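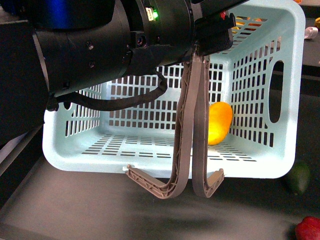 # Uvamer slotted basket, mint green: review after one summer of fruit

I bought this basket in June, when the fruit season started and my old glass bowl became too small. Now it has been on my counter every day for the whole summer, so I think I can write something useful for people who are deciding.

I should say first that I am a person who reads reviews for a long time before buying a cheap thing. My family laughs about it. But a cheap thing that is bad still takes space in the kitchen, and I have a small kitchen in a rented apartment in Trotville, with one good counter and one bad one.

## What it is

The Uvamer is a rectangular plastic basket with rounded corners. The walls have rows of small slots, and the floor has long thin ones. There is an oval opening at each end which you use as a handle. The color is called "mint" in the shop, and it is a pale, quiet green. I was afraid it would look like a hospital. On a dark counter it looks fresh, and yellow fruit looks very nice in it.

I paid 8 dollars at Katsaros, the household store near the bus station. They had it also in white and in a gray that I did not like.

## Why I wanted slots

With the glass bowl I had always the same problem. I washed the fruit, I put it in the bowl, and the water collected at the bottom. After two days the lowest peach was soft on one side and I found it only by the smell. A mango is more patient than a peach, but it also gets dark spots if it lies in water.

In the Uvamer the water goes out through the floor. You must put a towel under it for the first half hour, or leave it in the sink. I did not think about this on the first day and I had a wet counter and a wet electricity bill.

After that I made a routine. Wash, shake, leave in the sink while I cook, then move the basket to its place. It works well with mangoes, lemons, plums and small cucumbers. It does not work with blueberries. The thin slots in the floor are fine, but the small ones in the walls catch the berries, and some of them get squeezed when you take them out.

## The handles

The handles are the best part for me. They are big, and the rim is thick and smooth, so you can carry the basket with wet hands and it does not cut the fingers. I carried it full of apricots from the car up to the second floor and my hands were not red after.

One remark: the openings are low enough that a small round fruit can roll out if you tilt the basket. It happened to me with a lime. Keep it level on the stairs.

## How it stands

It stands well. It does not rock and it does not turn when you take one fruit from the side. On a very smooth surface it slides a little if you push it, and I would prefer small rubber feet. I bought a package of the clear adhesive dots, put four of them under the corners, and the problem was finished. After dishwashing by hand two of them fell off. I did not replace them.

## Ripening fruit

This part I tested with more attention. I buy mangoes and avocados when they are still hard, and I keep them together until they are ready. In a closed bag they ripen fast, sometimes too fast, and in the refrigerator they stay like stones. In the open basket I got a middle speed that I like. From one lot of 6 mangoes, bought on the same morning, I ate one every day or two, and the last one was sweet and still firm near the seed.

I cannot prove that the basket did this. Maybe the mangoes were simply good. But with the glass bowl I lost usually one from each lot, and this summer I lost only one in total, which I had forgotten under the newspaper.

My advice is to take the fruit out each time and put it on the counter for a moment, so you can touch it from all sides. If you only look from above, the soft place is always underneath.
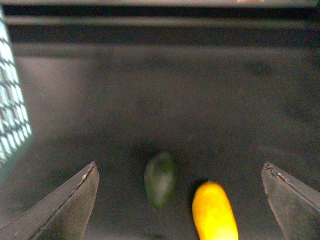 *Photo: Relturham Kitchen Notes*

When you do this, begin with the dark green things. The color of a mango tells you a little, but with a dark green skin I do not trust my eyes at all, and I press gently near the stem with the thumb. What is ready goes on a plate. What is not ready goes back in the basket, with space between the pieces.

## Cleaning

Here I must take away some points. The slots are many, and sticky juice goes into the corners of each one. A sponge cleans the flat part of the wall and leaves a line in the slot. I use an old toothbrush with dish soap, once in two weeks. If you wait one month, as I did in July, you will need warm water and patience.

The label on mine says hand wash only. I followed it. A neighbor puts hers in the dishwasher on the top rack and says that it is still straight, but I would not promise you the same.

The plastic has not taken any smell, even from a very ripe melon. There is a light orange shadow on the floor of the basket where I once left cut carrots. It went away almost completely with baking soda.

## Compared with the other one

Before this I had for a short time the round Relturham wire basket, and I gave it away. It looks more elegant on a table. But the wire leaves marks on soft fruit, and on mine the coating started to peel near the foot. It was also more than double the price. If you keep only oranges, take the Relturham, it is pretty. For mixed fruit I would choose the Uvamer again.

## Good and less good

**Good**
- water goes out quickly
- large handles, comfortable rim
- stands steady, light to carry
- price

**Less good**
- slots need a brush
- no feet
- not for berries

## My rating

Four stars from five. I have already bought a second one, in white, for onions and garlic in the cupboard under the window. The onions leave their dry skins in the slots, so I turn the basket over the trash once a week and knock on the bottom.

*Posted September 13, 2019*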